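Plurnell Publishes Results of Household Chore Trials

Two-armed system completes fewer than half of its attempts without help; company says home use remains some way off

Plurnell today released the results of Curov, its study of whether robots can take on ordinary chores in homes and small shops. Over the course of the study, a two-armed tabletop system made 1,834 attempts at chores such as unpacking groceries, folding dish towels and restocking low shelves. It completed 899 of them with no help from an operator, against a target of 900.

"We missed our target by a single attempt, and we are reporting it as a miss," said Peninah Mrema, Director of Research at Plurnell. "The larger point is that a household would not accept a helper that needs rescuing this often. These machines are not ready for the kitchen, and we do not intend to suggest that they are."

Results varied widely by chore. Moving firm, single items from one open container to another gave the strongest results. Soft packaging was the most common source of failure. Thin plastic bags shift when touched, and their openings are hard for the system to find once the bag has settled.

"Putting away a bag of fruit takes a person very little thought," said Yhon Rengifo, who leads testing for Curov. "For the arms it is a long chain of small decisions, and an early mistake usually spoils the rest."

Shop-floor work showed more promise, as shelves and containers can be kept in fixed positions. Plurnell will begin a second round of trials in February, covering produce handling and returns sorting. The company has no plans to offer a product for home use at this time.

The full results, including a record of failed attempts, are available on request.

Media contact: Róisín Gallagher, Plurnell Communications
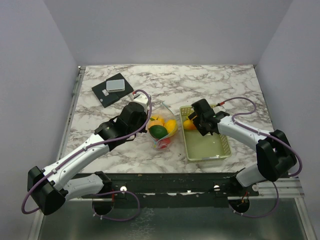 USTEN, 28 November 2025 – Robot arms at the grocery-handling task. The left gripper is beside a clear bag of citrus and other fruit; the right is over a pale green basket holding a lemon.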